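20th May

Second go at the walnut oil finish for the Pondimwood boxes. Tumelo sanded the six lids last night and left them stacked by the window. Wiped them down, first coat on before lunch. Two of them drank it up at the end grain and needed more straight away — same thing we saw in February with the other batch.

Mixed 700 ml this time, far too much. The rest is in the brown jar, labeled. Lungile, please don't use it on the Arruda stools until I've seen how it cures.

Kagiso wants to try wax over the top. Fine by me, on one lid only. Leave it 11 days first.
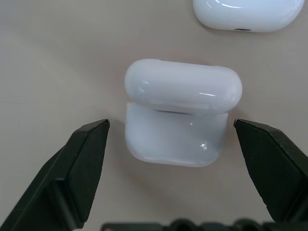

Still no decision on the corner radius. Tuncay's drawing has it tight and I think it looks mean at that size. I'd go much rounder, closer to an earbud case like the white one, where the ends of the lid are fully curved and the top domes a little toward them. Gloss is wrong for us, though. It throws a hard highlight and every sanding mark would show in it.

To do: cut a test lid in scrap poplar, ask Siyabonga about the hinge pins, order more 320 grit.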